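Freitag, 8. Mai 2020

Kurkotley startet Online-Kochabende

Ich freue mich riesig - ab sofort kochen wir zusammen, jeder bei sich daheim! Seit Februar habe ich mit den Leuten von Haltel an unserer Kochplattform Munshi gebastelt, und jetzt geht sie endlich an den Start.

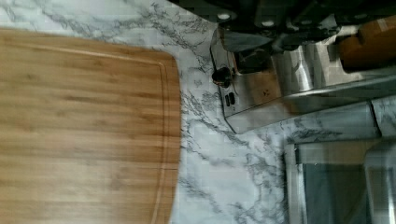
Schneidebrett aus Bambus mit Saftrille.

Los geht es mit acht Abenden, von Spargel bis Hefezopf (mein Liebling!). Pro Abend gibt es 50 Plätze, die Einkaufsliste kommt vorher per Mail.

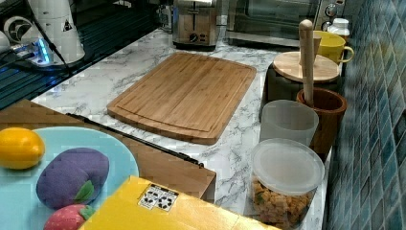

Von Triin Butkienė

Und wer keine Profiküche hat: macht nichts, ich habe auch keine. Fragen könnt ihr jederzeit in den Chat tippen, ich lese mit. Anmelden könnt ihr euch ab heute auf der Seite von Kurkotley.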